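2026-01-30

Dye bench, indigo again. I've now had the Herier vat going since early January and I think I've finally stopped being frightened of it. Started at 98 g of lime in the big bucket, same as the old recipe card, and fed it fructose twice this week when the top went a bit flat and navy instead of coppery.

Did 2 skeins of the Tabrizi wool first, then the cotton from Fluser (the one with the slubs in, which I still love even though it drinks up far too much dye). Scoured the cotton properly this time! Last batch was patchy all down one side and I'm fairly sure that was me being lazy with the washing soda – a good long simmer and the water came out the colour of weak tea. 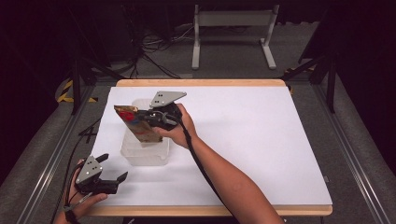 Dips were short, then a long airing in between, and I'm keeping to that from now on. The wool went green to blue lovely and evenly. The cotton took its time and I got bored and squeezed a bit out over the vat, which put bubbles in, so I left it alone for the rest of the morning and wound bobbins.

Lot 2936 from Lakon is the powder I've been using and it's noticeably stronger than the old tub. If you're weighing out from that one, go a bit under the card and see how you get on. I've pencilled it on the lid. Stock is down to 400 g, so we'll want to order before the scarf warps need doing.

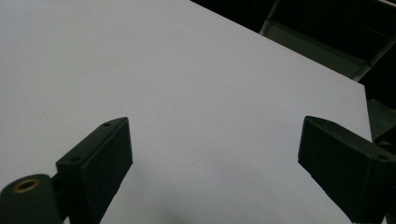 Can you put the wool in a vat that's been made up for cotton? I do, but I keep it brief and rinse with a splash of vinegar afterwards, as the lime makes the wool feel harsh if it sits in there for long.

Still to do: wash the last cotton skein, label everything (I mean it this time), and try one dip over the onion skin yellow to see what sort of green it gives. Lid back on the vat, stirred once, left it in the warm corner.

Dye bench notebook | Questions: leave a note in the back pages | Back to top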